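6.2 Cloth handling demonstration (open day)

Run the Drurolon cell in Demo mode only. Use thin, light cloths. Views from the gripper camera:
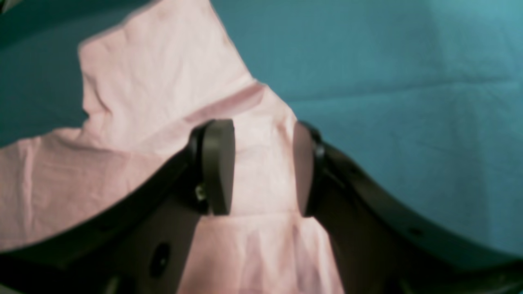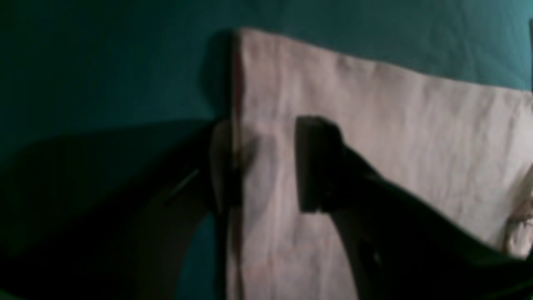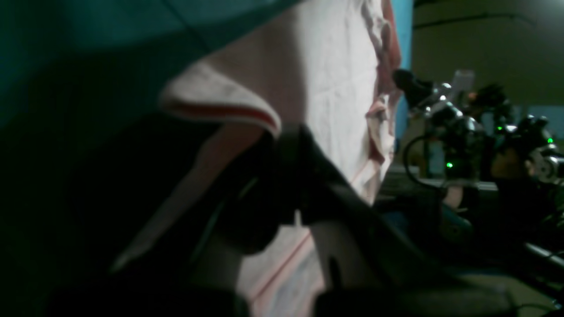
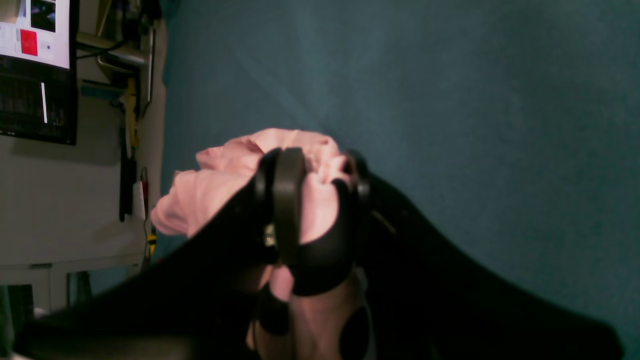

6.3 Before visitors enter

1. Set arm speed to 38 percent.
2. Load program 137.
3. Smooth the teal cover by hand.
4. Test the stop button.

CAUTION: Keep hands out of the cell while the arm is powered.

NOTE: After 200 cycles, wipe the finger pads with a dry cloth. Report pad wear to Oksana Hutsuliak, Flestent.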